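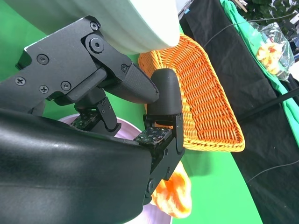
Housewares Technician (Returns and Regrading), Stodstead Depot

Flultgate Housewares Supply is hiring a full-time technician for its returns line at Stodstead. The depot handles tableware, glass and woven storage goods for hotels and rental kitchens. The post is permanent after an initial period of 3 months.

Duties
Inspect returned ceramics for chips, crazing and glaze wear, and assign a grade under the depot standard.
Check wicker and cane goods for broken weavers, loose rims and staining.
Record each item against its stock code. The current catalog lists 167 codes.
Repack graded stock by size and destination.
Report recurring defects to the line supervisor, Krystyna Sobczak. 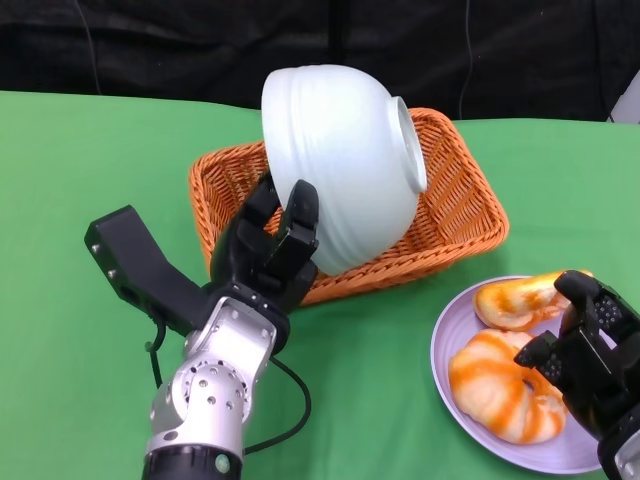
Bowls and plates are graded under fixed lighting at a standing bench. Items with a rim chip of any size are withdrawn from hotel stock. Surface marks that come off with the approved cleaner are not counted as defects. Training on the grading standard takes 5 working days and is paid at the full rate.

Requirements
High school diploma or equivalent.
One year of work in a warehouse, commercial kitchen or quality inspection setting.
Ability to lift 49 pounds and to stand for most of a shift.
Normal or corrected near vision.
Basic spreadsheet skills. Experience with the Vulach stock system is useful but not required.

Hours and pay
The shift runs from 7:00 a.m. to 3:30 p.m. with a 30-minute unpaid meal break. Overtime is available in October. Pay is set by grade and stated in the offer letter.

To apply
Send a resume and the names of two references to Rajeshwari Gowda, Personnel Office, Stodstead Depot. Quote reference RG-49. Short-listed applicants will complete a practical grading test on site.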